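18/08/2024

# Household Chores and the Machine: A Position at Mid-Year

Readers of this blog have asked on several occasions for a plain statement of where matters stand with machines that do chores. The question is usually put in one of two ways. Some wish to know whether they should wait before replacing a dishwasher or engaging a cleaner. Others work in small firms and wish to know whether a pair of arms on a bench could take over packing or sorting. The present post attempts to answer both, within the limits of what the author has read, seen and been told over the past year.

The short answer is that a machine can now do a good many chores once. Very few can be done two hundred times in a row by the same machine, in a room it has not met before, with no person standing by.

## What is meant by a chore

The word is used loosely, and a good deal of confusion follows from that. Washing clothes has been done by machine for generations. What remains is the handling on either side of it: picking the clothes up, sorting them, moving them wet from one drum to another, folding them and putting them away. The same holds in the kitchen, where the plates are washed by machine and loaded by hand. For the purposes of this post, a chore is the handling.

Handling is difficult for reasons that are easily overlooked by those who do it every day. A person closing a drawer does not look at the drawer. A person lifting a bag learns its weight in the first moment of the lift and shifts their feet. Most arms sold for research work have two fingers, no feet and a limited sense of how hard they are pressing.

## The matter of luggage

Luggage deserves particular attention, and it has received too little. Cups, cloths and blocks appear in nearly every demonstration. A suitcase is a different class of object. It is large in relation to a small arm, its shell is smooth, and it offers few places for a two-fingered gripper to take hold. Wheels help when it is upright and are of little use when it is lying on its back. Turning one over, or standing it up, generally calls for two arms that agree with each other about what is happening.

The author attended an open afternoon at the Lovent workshop in the spring and put the question of two-armed work to the staff there. Their view was that agreement between the arms is the hard part. One arm may press while the other lifts, and if either is late the object slides. A person corrects for this without thought. A machine must have been shown the correction, and shown it often. The figure mentioned was 1,000 demonstrations for a single task of moderate difficulty, and it was stressed that this covered one kind of object only.

It was also stressed that surroundings matter. A machine trained against a bare wall may falter in front of patterned paper, and a floor with flowers on it may be enough to unsettle one that performed well on plain grey. Homes are full of patterns. Any trial that leaves them out should be read with caution.

## Results to date

The Ocampo trial, which this blog has followed since December, published its second set of notes last month. It logged 717 attempts across a range of household tasks. The notes are candid. Tasks with one rigid object and a clear resting place went well. Tasks with cloth went poorly. Tasks with large objects fell between the two and varied greatly with the starting position, to the extent that the authors of the notes declined to give a single rate of success. The author of this blog considers that decision correct and would welcome more of it elsewhere.

Zerkow has taken another course and confined its work to the shop floor, where the same box arrives at the same height all day. Its arms are said to manage some 50 boxes an hour. A trained packer is a good deal faster, though a packer must also be given breaks, and the comparison is therefore less simple than it first appears.

Unia, the home service that was announced with much ceremony, has not yet opened its waiting list. No comment can usefully be made on it.

## Advice to readers

Householders should not delay any purchase in the expectation of a general-purpose helper. The dishwasher should be replaced if it is broken.

Small firms are in a somewhat better position. Where a task is narrow, repeated and well lit, a trial may be worth the expense, provided that the supplier is asked the following before any agreement is signed:

- How many attempts in a row were recorded, and were the failures kept in the record?
- Was the object moved between attempts, and by how much?
- Did a person control the arms at any point?
- What happens when the object is larger than the one shown?

The third question is the one most often left without a clear reply. There is nothing improper in a person guiding the arms, and much of the present progress depends on it, but the buyer is entitled to know.

A further post will deal with cloth and folding, on which several readers have written at length. Correspondence on luggage remains welcome, particularly from those who have watched two arms attempt it at close range.

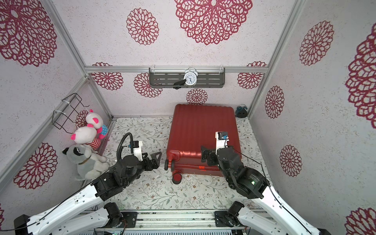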